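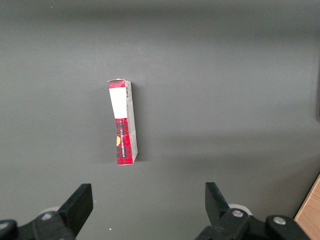

The box, red plaid, standing on end

Topic: Shortbread prices - is it me or is it the box?
Forum: Groceries and Pantry

mattockjane wrote:
I'll start by saying I like shortbread and I have bought too much of it in my life. But I've been keeping receipts since May and I'm starting to think that anything in a tartan wrapper costs more for no reason I can taste. Plain store brand, flour butter sugar salt. Fancy one, flour butter sugar salt. The fancy one costs nearly twice as much per ounce at my store. Has anyone done a proper side by side, or are we all just paying for the pattern?

culvert_dan wrote:
You're paying for the butter. Read the label properly. A lot of the cheap ones list vegetable oil before butter, and that's where the money goes.

mattockjane wrote:
I did read it. Mine said butter, full stop. That's why I'm asking.

Pudge701 wrote:
What percentage though? "Butter" in the list tells you nothing about how much. Some brands print it and some don't, and I don't trust the ones that don't.

hollowaykitchen wrote:
I worked in a bakery for six years and I don't buy the percentage argument either. Once you're past a certain amount of butter the difference is in how it's mixed and how long it's baked. Overwork the dough and it comes out like a roof tile no matter what you spent on it. Most of the packaged ones are baked too pale for my taste, expensive or not.

culvert_dan wrote:
So your view is that ingredients don't matter. OK.

hollowaykitchen wrote:
I said past a certain amount. Please read the whole sentence.

Gisela Bauerfeind wrote:
We did a blind tasting at our book club, four kinds, broken into pieces on paper plates with numbers. The one everybody had called "the good one" beforehand came third. The winner was from Matby, which I had only picked up to make up the numbers. I was surprised and a little annoyed, having bought the expensive one for years as Christmas gifts.

Pudge701 wrote:
How many people? A book club isn't much of a sample. And did the person cutting them up know which was which?

Gisela Bauerfeind wrote:
Yes, I cut them up, and yes, I knew. I didn't say anything to anyone. I suppose I may have made a face.

Pudge701 wrote:
Then it wasn't blind.

Gisela Bauerfeind wrote:
It was blind for the people eating, dear.

tollgate wrote:
Has anyone tried the Naseri ones with cardamom? My wife swears by them. I think they taste like soap but the texture is great, very sandy.

culvert_dan wrote:
Cardamom shortbread is a different cookie. Start a different thread.

Wichai Sukprasert wrote:
I think the original question is about weight and it got lost. Look at the net weight on the label, then look at the size of the carton. I used to get a 300 gram pack for what I now pay for something a lot lighter, and the outside looks the same as ever. The plaid hasn't changed, so you don't look twice. Divide price by weight every time and ignore everything on the front.

mattockjane wrote:
That I can believe. I'll go back through the receipts and see if the weights are on there. Doubtful - my store prints about four letters of each item.

tollgate wrote:
Or buy the 900 gram tub in December and freeze half. It freezes fine.

hollowaykitchen wrote:
It freezes fine if it's sealed. If it isn't, it picks up whatever else is in there. Ask me about the fish sticks.

Pudge701 wrote:
I'm not convinced the tubs are cheaper either. I checked last winter and at my store the tub cost more per ounce than two of the small packs. People assume big means cheap and the stores know it.

mattockjane wrote:
Update for anyone still here. No weights on the receipts, as predicted. I bought one plain and one plaid and had my husband hand me pieces while I looked out the window. I got it right three times out of five. I don't think that proves anything, and now I have two open packs.

culvert_dan wrote:
Which one did you like better?

mattockjane wrote:
The plaid one. By a little. I'm still not paying double.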